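Meeting minutes — room fit-out and supplies, August

Started 9:40, a little late. Last month's notes approved, no changes.

1. Wallpaper
The swirl pattern stays. One request to swap it for plain gray, voted down. Leftover rolls from Gromen go in the hall closet, NOT under the sink again. One seam needs glue, somebody with a steady hand please.

2. Desk things
Long talk about what belongs on the white table and what goes in storage. Agreed — small whiteboard with the pink-red border is a keeper, so is the teal tray. Tray is for small stuff only, no snacks, no mail. Clear container with the blue lid stays too. Lid goes back on after use. 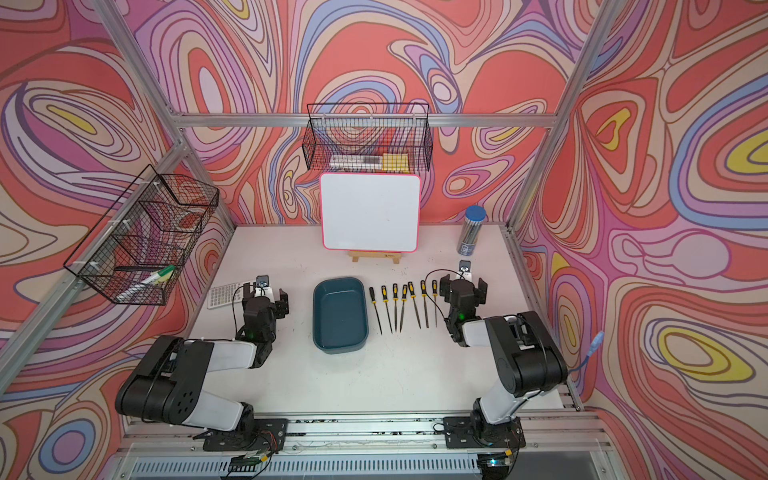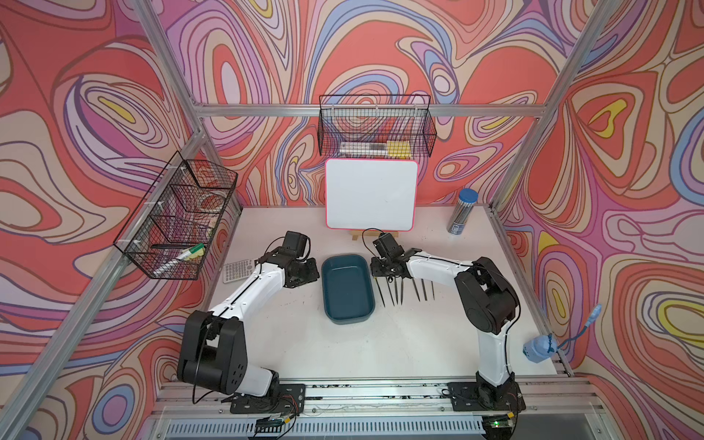

White table, teal tray, swirl wallpaper

Calculator — keep one, extra ones to the supply shelf. Question on whether we still need a whiteboard that small when the wall one is coming from Prellard. Yes, for quick notes. Easel to stay with it so it doesnt get lost.

3. Budget
2,000 set aside for the year. 496 spent so far, mostly paste, brushes and the shelf brackets. Tokgöz quote for the second shelf came in higher than expected, ask again without delivery. No more orders until thats back.

4. Storage labels
Five bins to be labeled by end of the month. Print them, no more masking tape. Disagreement on whether paper clips and binder clips share a bin — they do, for now.

5. Skenus
Want to borrow the folding chairs in the fall. Fine if they pick up and bring back. Need it in writing, last time was only a phone call and we were short for the openning.

6. Other
Closet key missing again, check coat pockets. Light switch by the door sticks. Put on the repair list.

Next meeting same time, bring own coffee. Closed 10:25.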